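Re: [sim-teleop] Re: Bimanual pen-in-cup, how are people recording theirs?

Evening all,

Sorry for the slow answer, I had the draft of this open in a tab for ages and kept adding bits to it. Quoting the original question so the thread makes sense to anyone reading from the archive:

> Hello list. I'm trying to put together a small set of demonstrations
> for a two-arm task in simulation: pick up a marker, put it in a cup.
> I've been driving the arms with a keyboard and it is misery. Each
> demo takes me 4 minutes and most of them are rubbish. Before I buy
> any hardware I'd like to know (a) what people are holding in their
> hands when they do this, (b) whether you keep the bad ones, and
> (c) how much you bother moving things about between takes. I've got
> the Bratent arms loaded in and they behave well enough, it's me that
> doesn't. Also, is it silly to use two arms for this at all? One
> would do.

First of all, no, you're not being silly, and please stop using the keyboard! I did my first lot that way too and I still get a twinge in my left hand thinking about it. The trouble with keys is that you can only do one thing at a time, so you end up with demos that go along, stop, go down, stop, turn the wrist, stop, go down a bit more. The policy then learns all those stops. Mine used to hover over the cup like somebody trying to remember why they'd come into the room, and I spent ages fiddling with the training settings before I sat down and watched my own recordings and saw that I was the one doing the hovering.

So, (a). I went through three set-ups.

A game controller was the cheapest and is a big step up from keys. Two sticks, two arms, triggers for the grippers. Lovely for moving about on the flat, horrid for wrist rotation, as you run out of thumbs. If your marker is always upright it's perfectly usable. If it's lying down and you have to turn it, you'll be swearing within ten minutes.

Then I borrowed a pair of VR controllers, the sort you wave about. Much more natural, and the paths come out beautifully smooth, but my arms got tired and when my arms get tired I get sloppy, and you can see it in the data (the later ones in a session all drift low). There's also the business of where "forward" is. I was standing a bit skew to my desk for one whole evening and everything I recorded came in at a slant.

What I use now is a pair of little leader arms from the Zorkik kit. They're small copies of the real thing, you hold the ends and move them, and the simulated arms follow joint for joint. I know it's money, and I know they take an age to put together (the instructions skip a step with the wrist cable, look in the archive, it's been asked before). But the difference was huge for me. You feel straight away when you're asking for a pose the arm can't get into, as the leader can't get into it either. With the VR controllers I'd cheerfully drag the hand somewhere daft and the solver would fling the elbow round to keep up.

My scene is about as plain as they come. Brown table, black cup in the middle, an arm on each side. In the take I've put in below, the left arm has got the marker upright with the blue end cap on it and the right one is standing by with nothing in its fingers. 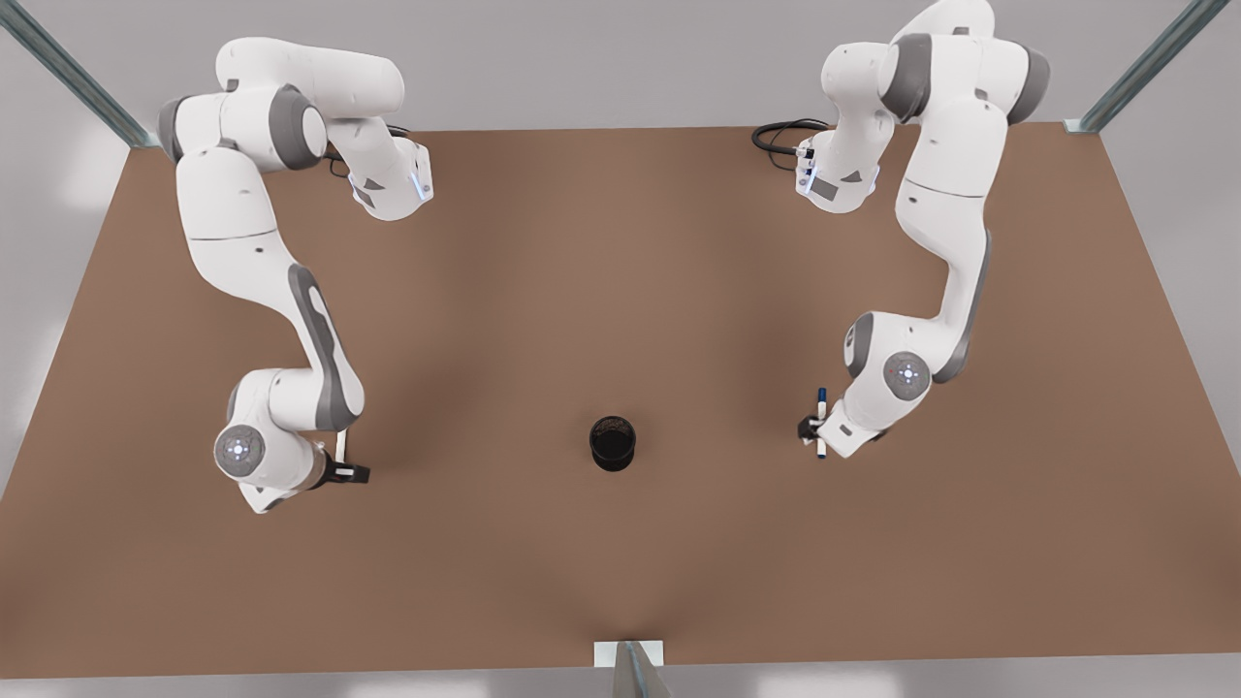

Flomau wrote back off-list when I sent a first version of this round, saying that an arm which isn't doing the work still wants recording as carefully as the one that is, and that half the failures over there came from people letting the spare hand sag while they concentrated on the other. I think that's right and I'd never have thought to mention it. With leader arms it's a real risk, because the thing has weight, and if you take your hand off it then it droops, and the simulated arm droops along with it, quite possibly into the cup. I prop mine on a folded tea towel now. Not very scientific but it stays put.

Which brings me round to your last question, whether two arms is overkill. For a marker and a cup, yes, one would do. But I wanted the handover as well, and the one-armed version doesn't teach you anything about that. My plan was to get the simple version going with both arms present and only one busy, and then make it harder bit by bit, first with the free hand steadying the cup, then with the marker passed across. I've got the first of those going nicely. The passing across is still a mess, more below.

(b), the bad ones. I keep everything on disk and train on very little of it, at least to begin with. I did 200 takes over a couple of weeks in December, in the evenings mainly, and when I went back through them I ended up with 144 that I was happy to use. The ones I threw out were mostly:

- I dropped the marker and chased it. Chasing makes terrible data. You're flustered, you go too fast, and you do something different every time.
- I'd forgotten to reset and the first second is me yanking the arms back to where they ought to be.
- The marker clipped into the side of the cup. This is a simulator problem, but if you leave them in, the policy learns that walls are optional.
- I sneezed. (Twice! Same evening.)

What I do keep are the ones where I miss a little and put it right calmly. Say the marker catches the rim, I lift, shift across, and try again. To start with I was binning those as failures and the result was a policy that was brilliant until something went slightly off, and then hadn't a clue. As soon as I let the tidy recoveries back in it got a good deal better at looking after itself. I couldn't give you a proper number for how much better as I changed the seed at the same time like an idiot.

I'd mark them as you go, by the way. I've got a pedal under the desk, one press for good and two for bad, and it's saved me hours. Going through that first lot afterwards, by eye, with a cold cup of tea, was the most boring weekend of my year.

(c), moving things about. More than you think, but not all at once. I made the mistake of scattering everything from the very first take: cup anywhere on the table, marker at any angle, arms starting from wherever. It looked wonderfully varied and it trained like porridge. There just weren't enough takes to cover that much table. These days I begin with the cup in the middle and only shift the marker, then when that's working I let the cup wander within a hand's width or so, and then further. Keep the start pose of the arms nearly fixed throughout, with only a tiny bit of jitter.

One thing that caught me out is the height of the grip. If you always grab the marker in the same spot then there's always the same amount sticking out underneath, and the policy doesn't need to look at it. Grab it a little higher on the next take and it rams the thing straight into the rim. I try to vary it on purpose now, sometimes nearer the cap, sometimes well down. It feels wrong while you're doing it (you want to do your best grip every time, of course you do) but it's worth the effort.

And do watch your speed. Everyone speeds up over a session. I put a quiet click in my headphones, like a metronome, and try to reach, close, lift and lower more or less in time with it. Somebody using the Sýkora recorder told me it's got something of the kind built in, though I've not tried it, I'm still on my own home-made script that writes out joint angles, gripper opening and the two wrist views. If anyone on here is using it I'd be glad to hear whether it copes with both arms at once without dropping frames. Mine does drop them now and then, and it's always when I close both grippers together, which makes me suspect my own code and nothing else.

Now the handover, as I promised. If anybody has got this working in simulation, please say how! I bring the marker up between the two, close the empty gripper on it, and for a moment both are holding on. Then I open the first one and the marker either pops out like a bar of soap or spins round. I've turned the friction up and the gripper force down and it's better, but it's still roughly a coin toss. I've a feeling my timing is the real trouble. With my own hands I let go gradually and with a trigger I let go all at once. I did try easing the trigger off slowly and got two clean ones in a row, then lost the knack and haven't found it since.

Happy to share the scene file and the script if you'd like them, just drop me a line. The cup is only a cylinder with the middle taken out, so don't expect much. You'll need to swap in your Bratent models for mine and check that your base positions match, or the arms will start off inside the table.

Oh, and take breaks! I do 2 short sessions in an evening and stop, even if it's going well. Especially the leader arms, as they don't feel like hard work until you go to pick up a kettle.

Cheers for now, and do let us know what you end up buying.

(PS to the list admin: the archive search is returning nothing for "gripper" again. It works if you put it in the plural.)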